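Notes for the club evening, 12 May 2025. Keep it under 20 minutes, leave the slides up during questions.

**Opening**

- Say what Kerketel is: our student project, one arm, one gripper, soft household things. Cushions, mats, bedding.
- Say early that I voted against it. I wanted the rigid parts task, and I still think we'd have learnt more from it.

**Why cloth is hard**

- A box has edges. A cushion has a seam, and the seam goes where it likes.
- Two fingers, no fingertips. Pause on this one.
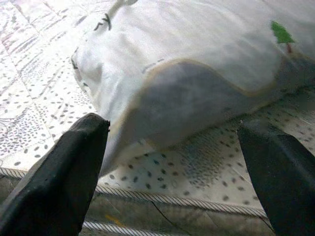 - The Arkivel write-up talks about "reliable grasping". Ask the room: reliable on what? One cushion, one mattress, same corner?
- We logged 2,303 attempts. Big number, but most are near copies of each other. Don't let it impress anyone.
- 86 per cent is our own score, marked by us. Say so before someone else does.

**The mat task**

- Patterned fabric was meant to help the vision side. I haven't seen evidence either way.

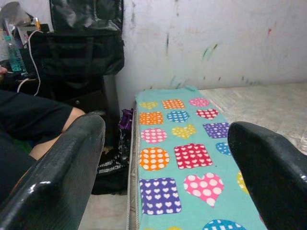 *Turquoise mat between the gripper fingers, wall at the far end.*

**What I'd want by August**

- 3 fabrics we've never trained on.
- Scoring by another team. Sawatzky have offered.
- Drop the word "autonomous" from the Skernel poster.

Questions. If asked about cost, pass it on.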